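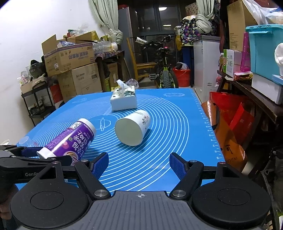
The mug and the blue mat, with the boxes still stacked behind.

20 Jun 2023

I love this mug!! White ceramic, dark brushy writing and little plants all over it, and I've wanted one like it since March. Paid 39 for it at the Lillen market in Tarnville (plus 9 for the tissue box with the green ink painting, couldn't leave it there). They look so good together on the blue baking mat, even with the mug lying on its side next to the purple bottle.

The boxes by the wall can wait another night. I did find the mat, though, and the rings are perfect for pie crust – cherry first, then the onion one from the Guzmán bakery book, page 464. Bake 44 minutes. Must buy butter!

Last updated: tonight, after tea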